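Okay, settling in with my tea because I have thoughts about Velanby going into the weekend's derby, and they won't fit in one post. Sorry in advance to everyone who follows me for the tomato pictures.

First, the injury news, which is mostly good! Fulvio Sartori trained with the full group this morning. He did the rondos, he did the sprints, he stayed late to take corners, and he was laughing with the goalkeepers on the way in. That hamstring has kept him out for 11 matches and I have felt every one of them.

I don't think he starts. I'd love to be wrong, but you don't bring a winger back from a layoff like that and ask him to chase Cenen's left back for an hour and a half. Twenty-five minutes off the bench when legs are heavy, that would make me very happy.

The less good news is Wijesinghe. He picked up his fifth yellow in the draw at Hulard, for kicking the ball away at a throw-in we were going to win anyway, so he sits this one out. I've forgiven him. It took me until the next afternoon.

So who plays in front of the back four? My guess is we see the 19-year-old again, with Ita Costello's son-in-law (yes, the Ita Costello who ran the club shop for years, they're a proper Velanby family) shifting over to the right. It worked for a half in the cup. It also did not work for a half in the cup.

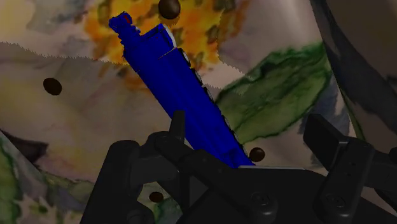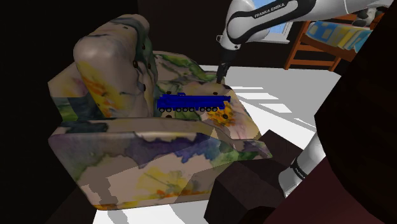
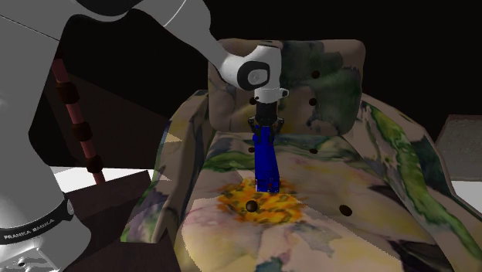
What I'd really like is for us to stop going long so early. Go back and watch the first 15 minutes at Hulard if you can stand it. Every goal kick went straight down the middle to their biggest defender, who must have gone home with a sore forehead and a very high opinion of himself.

When we play out through the full backs we look like a different team. The second goal against Cenen back in the fall came from exactly that – keeper to right back, inside to Wijesinghe, one touch around the corner, and away we went. I was sitting behind that goal and I lost a glove celebrating. Never did find it.

Speaking of the away end, our allocation is 685 and it's gone. I saw a few people asking on the supporters' page, so please check with the ticket office in case there are returns, they've been lovely on the phone when I've called. Please don't pay silly money to a stranger.

If you're on the early coach, it leaves from the usual spot by the bakery, and the driver likes to be moving on time. Bring layers! Cenen's ground sits right up on the hill and the wind comes through the corner between the two stands like somebody left a door open. April up there is a different season from April down here.

A couple of you asked about my prediction. I've got a 1–1 in my head and a 2–1 to us in my heart, with Sartori coming on and putting in the cross for the winner. My sister says I predict that every time, and she has a point, but she also said we'd be relegated two years ago and look at us now, fourth with a game in hand.

One more thing on the manager, and then I'll let you all get to bed. I know some folks were grumbling after the Hulard game, and I grumbled too, out loud, in the car, the whole way home. But he's had his best winger out for months and half the midfield taped together, and we've still only lost twice since the new year. I'd give him the summer and a decent striker and see where we are.

Oh, and the women's side are at home the same day with a noon kickoff, for anyone who couldn't get a derby ticket. They had 600 in for the last one and the noise was wonderful. They're unbeaten at home, the soup is good, and kids get in free with an adult.

Right, that's me. I'll be on the coach with the blue thermos and the big scarf, so come and say hello if you're heading up. I've baked the lemon bars again and there are enough for the back four rows. Come on Velanby!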